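Vajilla infantil Prisatex: opinión después de varios meses de uso

Publicado el sábado 24 de diciembre

Compré esta vajilla porque en casa quedaban platos de cuatro juegos distintos y ninguno completo. Buscaba algo con dibujos para los niños que también sirviera para una cena normal. La encontré en la tienda de Cadton, donde venden las piezas sueltas, y fui llenando la cesta con modelos que no combinan entre sí. El pedido llegó en 2 cajas, con cada plato envuelto en papel y un cartón entre medias. No hubo roturas.

El plato que más se usa es el del conejo rosa, con corazones rojos y zanahorias repartidos por toda la superficie y un borde rojizo muy fino. Lleva escrito "LOVELY BEAR" varias veces, aunque el animal tiene orejas largas y se supone que el oso es otro. Mi hija pequeña lo llama el oso y no hemos insistido. El tamaño es correcto para una ración infantil o para una tostada con fruta. Para un adulto se queda corto si hay guarnición.

El plato hondo grande es blanco, con el borde negro, y es el que recomendaría a quien solo quiera una pieza. Es poco profundo: va bien para pasta y ensalada, regular para sopa. En el borde pone "Moming Honey" (así, con la errata) y en el lado contrario "Hello.day My only sunshine". Quien no soporte las faltas de ortografía en la vajilla debería mirar otro modelo.
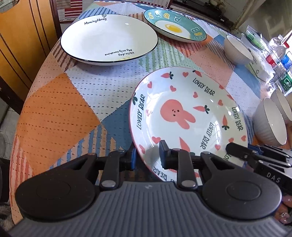

En cuanto a la limpieza, los lavo en el lavavajillas, en la bandeja inferior, con el programa corto. Los dibujos siguen igual que el primer día. El tomate no deja marca. La salsa de curry sí dejó un cerco amarillo en el fondo del plato hondo, que se fue con bicarbonato y un rato de remojo.

El plato verde azulado con el huevo frito y las letras "Eggs" es el que menos me convence. El dibujo tiene gracia, pero ocupa el centro y el color de fondo hace que casi cualquier comida parezca más apagada. Lo usamos para pan y galletas.

Los cuencos blancos acanalados son lo más práctico del pedido. Se apilan bien y ocupan poco en el armario. Las estrías ayudan a sujetarlos con las manos mojadas, pero por fuera retienen algo de cal y hay que repasarlos con un paño. Los de Mertens que tenía antes eran lisos y se secaban mejor, aunque apilados se quedaban pegados unos a otros.

Sobre el microondas: calientan de forma desigual. El plato del conejo sale templado y el hondo bastante caliente por el borde, así que conviene sacarlo con un trapo.

A favor: precio por pieza, dibujos resistentes, se puede reponer un plato suelto.
En contra: los textos con erratas, el plato del huevo, la cal en los cuencos.

Volvería a comprar los cuencos y el plato hondo. En enero pediré otro del conejo, que ya ha habido discusiones por él en el desayuno.

Amber De Bruijn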